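# Camgate desk tidy notes

Notes and file layout for the small-items log kept for the shared counter at Camgate. The log covers what gets left on the felt mat, where it should go, and which drawer holds the spares. Davina Kinnear started it in May; Tharindu Bhuiyan keeps it up now.

## Contents

- `items.csv`: 306 rows, one per item
- `places.csv`: 9 storage places, with short names
- `photos/`: counter photos, sorted by room
- `CHANGES.md`: what was renamed or merged

## Columns in items.csv

| Column | Meaning |
|---|---|
| `item` | plain name, lower case |
| `color` | main color only |
| `place` | short name from `places.csv` |
| `note` | free text, often empty |

## Naming

Use `mouse` for the computer mouse and `mouse pad` for the pad, with a space. Whiteboard markers are logged one row each, under the color of the cap. The gray mouse is `gray` even though it has a bit of orange on top. The round pad with the cartoon blob is `pale blue`. If you can't tell what something is, write `small object` and put your best guess in `note`.

The mat itself has no row. Neither do the seating steps behind the counter, but loose cushions do.

## Known problems

- Room 416 has two places called `drawer left`. Alasdair Baxter is renaming one of them.
- Older rows spell gray both ways. Search for both.
- Cushions have no `place` yet.

Send fixes to Tharindu by Thursday if you want them in the next copy.

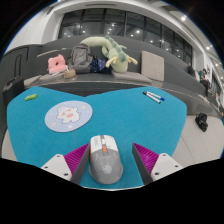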